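Unit 4: Setting out and fixing floor tiles
Handout for the second practical block

4.1 Checking the base

A tiled floor follows the surface under it. Before any tile is opened, the base must be checked for level, flatness, soundness and moisture. These are separate checks and are recorded separately on the site sheet.

Flatness is measured with a two-metre straightedge laid in both directions and on the diagonals. Gaps are read with a wedge gauge at the widest point. For large tiles the limit in this course is 3 mm under the straightedge. Level is measured with a rotating laser and a staff, taking one reading at each corner and one at each doorway. A floor can be flat and still out of level; the reverse is less common but is found in older houses with patched screeds.

Soundness is tested by tapping with the handle of a trowel. A dull note indicates that the screed has come away from the slab. Mark the area in crayon, cut it out and refill before going further.

4.2 Setting out

Find the midpoint of each of the two longer walls and snap a chalk line between them. Set a second line at right angles to the first, using the 3-4-5 method. Dry-lay a row of tiles along each line with spacers in place. If the cut at the wall is less than half a tile, move the line across by half a tile and lay the row again.

Worked case: the hall at Cutcombe is 383 cm wide and the tiles are 800 mm square with a 3 mm joint. Four full tiles and three joints take up 3209 mm. This leaves 621 mm for both sides. Taking off one joint at each side and a 6 mm gap at each wall leaves 603 mm, so each cut is 301.5 mm. Half a tile is 400 mm, so the line must be moved. With three full tiles the cuts become 703 mm each.

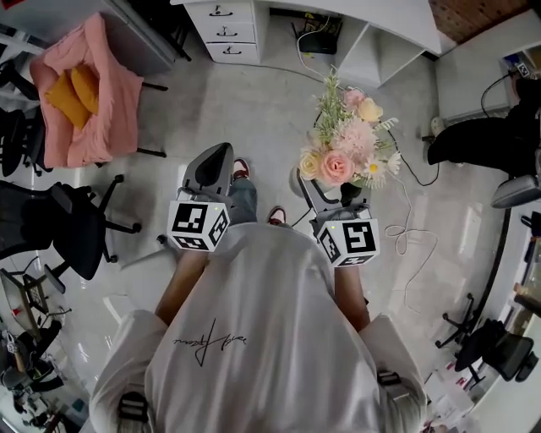
Kátia Moura asks whether the half-tile rule should still apply where one wall will be hidden by fitted cupboards. It need not. In that case the full tile is started at the visible wall and the whole of the cut is taken under the cupboards, provided that the line through the doorway stays square. The change must be drawn on the plan.

4.3 Adhesive

Use a notched trowel held at a steady angle of 60 degrees. Comb the ridges in one direction only, parallel to the shorter side of the tile, to let the air out. Tiles with a side over 600 mm are also buttered on the back with a thin flat coat. Lift one tile in every batch to check coverage. If bare patches are found, go up one notch size.

Do not spread more than can be covered in the open time printed on the bag. If a skin has formed, scrape the adhesive off. Adding water does not restore it.

4.4 Glossy surfaces

A gloss finish shows lipping between tiles far more than a matt one, most of all when daylight comes in low along the floor. Levelling clips are required for all gloss work in this block. Place them 50 mm in from each corner and leave them until the adhesive has set. Knock them off along the joint, never across it.

Pale tiles should be grouted in small areas and wiped before the residue hardens. Try dark grout on a spare piece first, as some polished surfaces take up pigment.

4.5 Preparation for the practical

Bring the completed sheet for bay 9. Read the Brevholm case in the course folder and work out the cuts for both directions, showing each step in millimetres.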